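Sorting returns with two arms, nine months in

I run the teardown line at Stostside, where small motor controllers come back from the field and get taken apart for reuse. Until last winter the parts went from the teardown bench into mixed tubs, and a person sorted them by hand: boards in one place, leads in another, anything with a ground wire in a third. Now a pair of arms does part of that. Several people at Velley have asked how the staffing worked out, so these are my notes.

What the job was

Sorting was never anybody's full-time post. It rotated in two-hour turns, and the person on it also answered the door and signed for deliveries. On paper it cost us very little. In practice the turn before lunch was always short, the tubs backed up, and the test bench either waited or went and dug through the tubs itself. Xuân Ung kept a tally one month and found 21 interruptions on the test side, all of them for parts that were already in the building.

The layout

We settled on a shared steel tray, with yellow trays on both sides for the sorted parts. I wanted six yellow trays at first. Four turned out to be enough once we stopped separating leads by length. The paper in the steel tray was Xuân's idea. Bare metal threw reflections that made thin wires hard to pick out, and a fresh sheet costs next to nothing.

Round boards go to the left. Wires go to the right, including the green-and-yellow ones.

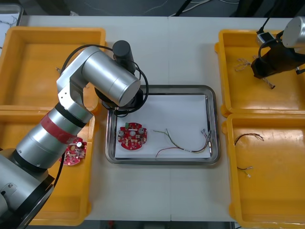
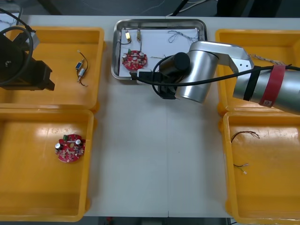

What changed for the people

The rotation is gone. In its place there is a loading task, which takes a few minutes at a time, and a checking task, which takes longer than I budgeted for. Boards are easy. Wires tangle, and a tangled pair counts as one pick, so somebody has to look through the wire trays before they move on to test.

Kai-wen Wei took over the checking. He had been on teardown for six years and knew which leads were worth saving, knowledge that had never been written down because he was usually standing next to whoever needed it. He has now written it down. The sheet covers 92 part types, and new starters use it more than they use the training binder from Birnon.

Pay was the awkward part. Checking carries more responsibility than sorting did, and the grade sheet had no line for it. It took until November to get one added. I should have raised it before the arms were installed, and I would tell anyone planning the same thing to do that first.

Nobody lost hours. Two people did ask to move off the line, one of them because the door and the deliveries had been the part of the day she liked. She is in receiving now.

Numbers

A normal batch is 200 parts. In the last batch I logged in full, 102 went through without a person touching them between the steel tray and the test bench. The rest were handled at least once, mostly wires. I expected a better ratio by this point. The test bench interruptions are down to a level that Xuân no longer bothers to record.

Still open

Chow wants the same setup for its connector returns. Those parts are smaller and I doubt the current grippers would cope, so we will run a tray of them by hand first and write down what goes wrong. The night shift has also asked for a copy of Kai-wen's sheet with bigger type.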